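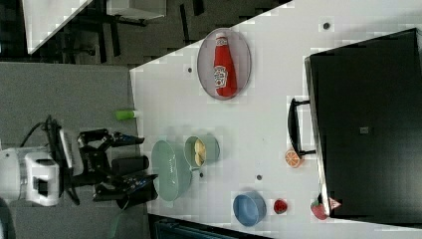 Adhiambo Ogola would not pay for a machine to clear her table yet, and she has spent much of her working life trying to build one. She says the dinner table is harder than most people expect.

"A factory gives you the same part in the same place," she said when we spoke in May. "A kitchen gives you a ketchup bottle lying on a plate and a bowl with bread still in it. What do you want done with the bread?"

Ogola runs tests for Vashisht, a small firm in Emavville that works on arms for homes and shops. Her group keeps a list of 40 chores. By her own standard, which is that a person can leave the room while the job is done, 18 of them are ready to show a customer. Most of those are sorting and putting away. Wiping is on the list. Folding is not.

Bowls are a good place to start, she said, with a rim to hold and a shape that does not change. Plates are worse — they sit low, and the fingers have to get under the edge. Toy food is used in much of the early practice. "Real bread squashes. A real strawberry is a mess on the second try. You want to learn the reach first and deal with the mess later."

Shops may come sooner. Parik, a grocery chain, asked the firm to look at shelf returns, the items customers leave in the wrong aisle. In one long trial the arm handled 857 items, and 700 went back without help. The rest needed a clerk.

"The manager was pleased and the clerk wasn't," Ogola said. "She had to stop what she was doing every time. I think the clerk was right."

She does not like to give dates. Pressed, she said a slow machine that loads a dishwasher overnight seems possible to her, provided it can ask for help in the morning. At her own house in Ilidwood, the dishes are still done by hand, usually by her son.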